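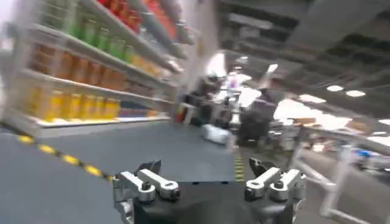
Two-finger gripper, passing the drinks shelves

How to Budget for Your First Mobile Robot Arm (Without Forgetting Half of It)

by Joelle Nseir

Print this page | E-mail this page

I've helped put together equipment budgets for three robot projects now, and the first one was a mess. We had a lovely quote for the arm and the base, everybody signed, and then the invoices for all the other stuff started showing up. Chargers! Brackets! A second set of fingertips! So this is the way I do it these days, in the order I do it. It's written for small teams who want a robot that drives around a shop or a service area and handles everyday things: bottles, doors, baskets, clothes.

Step 1. Write down the jobs before you look at any catalog

Take a plain sheet of paper and list what the robot will do, with one verb per line. "Pick bottle from shelf" is one line. "Open dryer door" is another, and "hold dryer door open" should get its own line too, as it asks something different from the arm. My first list said "laundry" and that was it, so you can imagine how useful that was when Gremberg called to ask what payload we needed.

Next to each line, put the weight of the heaviest thing involved and the lowest and highest point the hand has to reach. Use a real tape measure. The bottom shelf and the back of a drum are the two spots people guess at, and they are the two that decide how long an arm you buy.

Step 2. Price the hand separately

Vendors love to fold the gripper into the arm price. Ask them to split it out. You want to see three lines: the gripper, the fingertips, and the adapter plate that joins it to the wrist. Our adapter plate was 172 dollars, and it wasn't on the quote at all the first time – it was "assumed."

If your job list has both small grippy things and big round doors on it, ask whether one pair of fingers will do both. Sometimes it will. If not, decide now whether you're buying a second gripper or just a second set of tips, and put the answer in the budget even if you plan to buy it later. Clanov lent us a trial set of tips for a couple of weeks, which saved us from ordering the wrong ones, so do ask about loans (the worst you'll hear is no).

Step 3. Add the room

This is the part I skipped and I still wince. The robot needs somewhere to live and somewhere to work, and both cost money. My room list looks like this:

- floor tape or paint for the lanes
- an outlet for the charger that isn't already running something else
- a network point, or a better access point if the signal is weak between shelves or machines
- labels on every machine, big enough to read across the room
- something to practice on: shelves, stock, baskets, old clothes

Practice stock is easy to forget. Buy it secondhand or ask around the office for T-shirts. For shelves, go with the same kind of bottles you'll really be stocking, in the same sizes. I set aside 200 dollars for bottles and clothes and spent nearly all of it.

If you're using big appliances, get someone to check the delivery path and the hookups. Necati Canpolat's crew did ours (his firm is just called Canpolat, out in Illberg) and he came by with a measuring wheel before he'd even talk price. Delivery and hookup went on our sheet as one line. I'd split it into two if I did it again, as the delivery bill came a month before the other one and our spreadsheet looked wrong the whole time.
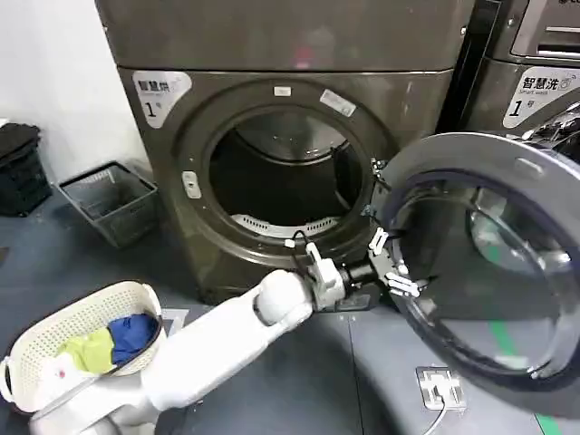 Should I pay for the service plan in the first year?

I would, if it covers the arm joints and somebody comes to you. A plan that has you ship the arm back is worth a lot less, so subtract the crate and the freight before you compare prices.

Step 4. Budget for people's hours

Robots eat time, especially at the start. Somebody has to unpack it, mount it, teach it the room and stand next to it with a hand near the stop button. Hatice Başaran, who ran our second project, made us put 16 hours on the sheet for setup per workstation, and I grumbled about it and then we used every one of them. A workstation for us means one shelf unit or one machine.

Also plan for the odd jobs: putting the bottles back, refilling the basket, wiping down, charging. Whoever does it, write their name down and check that they know!

Step 5. Make the spares line

Keep it short. Mine has fingertips, one cable of each type that runs along the arm, the screws for the wrist, and a spare battery if the base takes one. Cables first, in my opinion. They catch on door handles and basket rims, and a missing cable will stop you just as completely as a missing arm.

Step 6. Get the quotes to match

Send the same job list to every vendor and ask them to fill in the same table. Zerrin Ersoy built our table and it has one column I now swear by: "What is not included." Make them write something in it. Gremberg wrote four lines there, and those four lines came to a little over 1,000 dollars – money we'd otherwise have gone hunting for in October.

Check these before you compare totals:

- Is the software a one-time price or yearly?
- Is training on site, and for how many people?
- Who pays freight if the arm has to go back?
- What's the wait on a replacement gripper?

Step 7. Stagger the buying

You don't have to order it all at once. I order the arm and gripper first, as they take longest to arrive, then do the room while we wait. Practice stock comes next. The second gripper, the extra battery and any nice-to-have cameras can sit until the robot has done a few weeks of work at one station. Fadime Yaman, who approves our spending, likes this too, as she gets to see something moving before she signs the second order.

Put a date next to each order and send the sheet to everyone who has to sign. I keep ours pinned by the charger, with the vendor phone numbers on the back.

Last updated: 5 February 2023

Print this page | E-mail this page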